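Interim Progress Report: Automated Item Handling at the Villanueva Returns Site
Submitted to the Lullholm Workplace Transition Fund
Prepared by Mereana Lowther, Site Operations, Gukex
Reporting period: second, ending February

1. Purpose of the report

The Fund's grant supports the introduction of automated picking at the Villanueva returns site, together with the retraining of the staff whose work is affected by it. The present report covers the second period of the project, which is known internally as Ona. It describes the work carried out, the changes to jobs on the returns floor, the use of the training budget, and the matters on which we request the Fund's guidance.

2. Background

The site receives mixed household goods sent back by customers of several retailers. Before the project began, every item was lifted out of a bin by hand, checked, and placed on a belt for grading. The task was divided between 18 employees across 2 shifts. It has always been the job with the highest number of requests for transfer. Staff have told us, in exit interviews and in regular meetings with their supervisors, that the reaching and bending are the main reason.

The grant agreement states that no employee will lose a position as a result of the project during the grant term. That commitment has been met in this period.

3. Technical progress

Work in the first period was limited to rigid items with simple shapes, mostly boxes and jars. In the second period we moved to mixed goods. The picking arm is now being tried on items of different shape and softness lying together in one bin, as they do when they reach us from customers. Kitchenware, brushes and soft goods are all included. The aim is for the arm to take one item at a time and leave the others where they are.
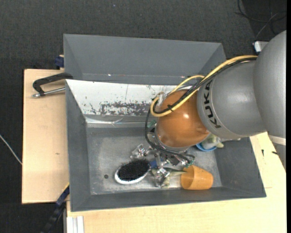
Results have been uneven. Cups and other hard items with an open rim are handled well when they stand upright and less well when they lie on their side. Soft items are rarely damaged, but two are often lifted at once, and an operator must then separate them. Items resting inside or on top of other items remain the most difficult. The target for the period was 2,000 supervised picks on mixed goods, and this was reached in the final week. The log of these picks has been reviewed by the project team and by the shift supervisors. It will be supplied to the Fund on request.

The trial setup is still kept apart from the production line. We had planned to connect it to the grading belt before the end of the period. The supervisors asked for a delay until the procedure for stopping and clearing the arm had been rewritten in plainer terms, and the project team agreed. The new version is in use. It fits on a single page and is posted beside each stop button.

4. Changes to jobs

Two new roles have been created and filled from within the returns team. The cell operator watches the arm, clears failed picks and decides when a bin should be sent back for handling by hand. The item reviewer examines goods that the arm could not pick and records the reason. Both roles are paid at one grade above the former picking role.

Staff views of the new work are mixed. Operators report less strain in the back and shoulders at the end of a shift. Several also report that long periods of watching are tiring in a different way, and that it is hard to stay alert when the arm is running without faults. In response, the time spent at the cell is now limited to 90 minutes before a change of task. The supervisors consider this limit workable on the day shift. On the evening shift, where fewer people are trained, it has caused gaps in cover.

A second concern is conversation. Picking by hand was done in pairs, and staff talked while they worked. The operator's position is placed for one person. Employees raised this at the Monday briefing on several occasions, and we had not anticipated it in our application. A revised floor layout, with the reviewer's bench moved next to the cell, has been drawn up and will be tested in the coming period.

5. Training

The training plan provides for 29 hours of instruction per employee, divided between classroom sessions and supervised time at the cell. All day shift employees have completed the classroom portion. The evening shift is behind schedule, chiefly owing to the difficulty of releasing staff during the busy weeks after the holidays. Sessions have been moved to the start of the shift, and attendance has improved.

Written materials were first issued in English only. They have now been translated into Spanish at the request of the team.

6. Budget

Spending on equipment is in line with the approved budget. Spending on training is below it, for the reasons given in section 5. We ask the Fund's approval to carry the unspent training amount into the next period without change of purpose.

7. Plans for the next period

Connection to the grading belt will proceed once the supervisors of both shifts have signed the clearing procedure. Priority will be given to evening shift training and to the test of the new floor layout. Further work on stacked and nested items will continue in the trial setup.

8. Matters for decision

The Fund is asked to approve the carryover described in section 6, and to advise whether the cost of moving the reviewer's bench may be charged to the equipment line.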